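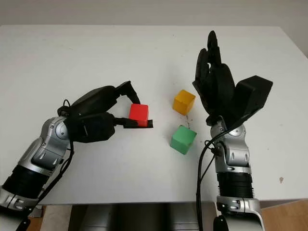

Home | Notebook | Bench & Tools | Toys & Games | Contact

Posted in: Workshop Notes

November — morning, second coffee

Back on the block set for Dekska today. I've put the sanded ones aside and I'm sticking with red, yellow and green until I'm happy with how they sit, because every time I bring in another colour I start fussing over paint and forget what I was meant to be checking (edges! it's the edges!).

The white table was the right call. On the old bench the green got lost against all the scuffs, and now I can spot a bad corner from across the room. It does show every bit of grime, mind you, so whoever uses it next, please give it a wipe with a damp cloth and not the solvent rag.

Stacking order for the record: red on the bottom, yellow in the middle, green on top. Red goes on the strip of black tape. I like the tape much better than the pencil cross we had at Broretby, which rubbed off by lunch and left a grey smear on everything. Leave the ends poking out either side of the block so you can tell by eye if it's crept over. Square up the yellow before anything goes on top of it — a small twist at the second block looks like nothing and then the third one makes it look like a chimney after an earthquake.

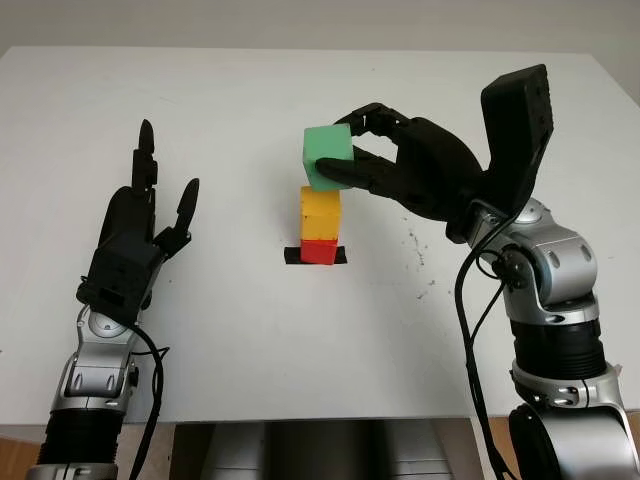 Paint and corners

The yellow has gone soft along its edges and I've decided I don't mind. It's a friendlier block to pick up than a crisp one, and if the Fleston order goes ahead (37 sets, still waiting to hear) I'd happily round all of them over like that. The centre of each face needs to stay dead flat though, so go easy with the sanding block.

The green is my favourite of the three. More of a mint, really. Shen's sample card calls it something sillier and I refuse to write it down.

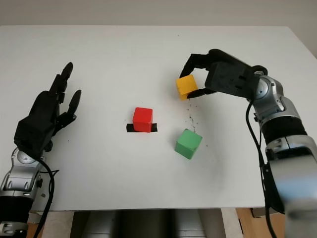 Photo: workshop notebook / Dekska blocks

There are dark specks on the table near the green block. I want to know if they're crumbs of something or marks in the surface, so don't scrub them till I've had a go with a fingernail. If it's grit it'll end up under a block and we'll be blaming the sanding again.

Still to do: fresh roll of black tape, a try with 1,000 grit on the spare yellow, and a proper lidded box for the finished ones — the ice cream tub has had its day.

navigation: Older notes | Newer notes | Back to top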